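**Moving a small-town library's local history collection, a thread**

1/ I spent the winter helping Cistberg library move its local history shelves from the basement to the second floor. A few people asked how it went, so here are my notes.

2/ The collection is 722 items. Mostly parish newsletters, school yearbooks, land maps and a lot of loose letters. The oldest catalog was typed by Heino Mets, and we still used it as the master list.
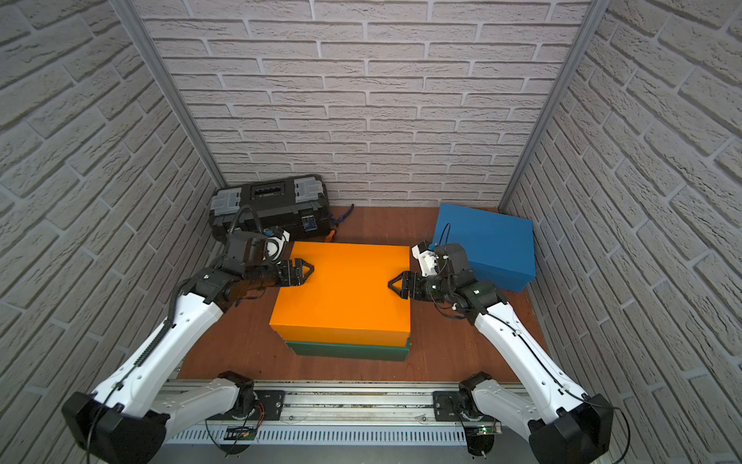 *2 min read*

3/ We started in January. The basement had been damp for years, so the first job was sorting by condition. Anything with mold went into its own boxes and stayed away from the rest.

4/ Maps were the slow part. They had been rolled so long that they wouldn't lie flat. Merike Dzene put them between blotters under boards and left them alone. Most needed six days. A couple needed a lot more.

5/ Labels: use pencil. We found 44 folders where the ballpoint had faded and the only thing we could still read was the pencil note on the back.

6/ Kristaps Ozoliņš wanted to renumber everything while we were at it. I was against it. People cite the old numbers in family histories and the footnotes would stop working. We kept the old numbers and added a shelf code in front.
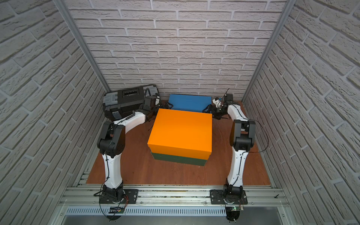 *White brick-patterned walls, wood floor, orange box.*

7/ The letters are still not done. More than 85 have no date and no last name, just "your sister" or "Papa." Hilkka Rissanen is going through them by handwriting and paper. She has matched a few to the Junanholm mill families.

8/ Scanning comes later. The old scanner cuts off the edges of anything bigger than a yearbook, and I'd like the maps done in one piece - stitching them together never lines up right.

9/ If you have papers from Junanholm or the farms east of it, please don't throw them out. Grocery lists and receipts are fine too. Put them in a paper envelope, not plastic, and write down who gave them to you.

10/ The second floor room is open again as of Wed 27 June. Ask at the front desk for the key. The yearbooks are on the left as you go in, and the maps are by appointment.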